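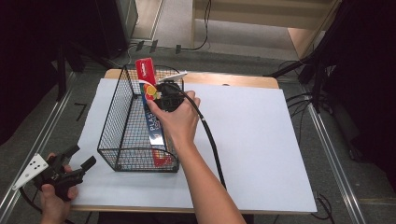 Drernham Opens Second Round of Packing Recordings

Drernham has begun a second round of recordings for Soler, its program to teach robot arms to pack and unpack everyday goods. The work started in October at the Clukent site and will run for 22 weeks.

Operators carry out each task by hand, using hand-held grippers at a tabletop station. Every attempt is stored as one example, and the full set will be used to train the Soler learning system. The current tasks center on boxed products and open wire baskets – a pairing the first round did not include.

The first round produced 355 hours of usable material from 3 stations. For the second, the number of trained operators has been raised to 26.

"Mesh baskets are common in stores and stockrooms, and the system needs many more examples of them," said Gonzalo Campos, who directs the program.

Grarkent will review the recordings before they are added to the training set.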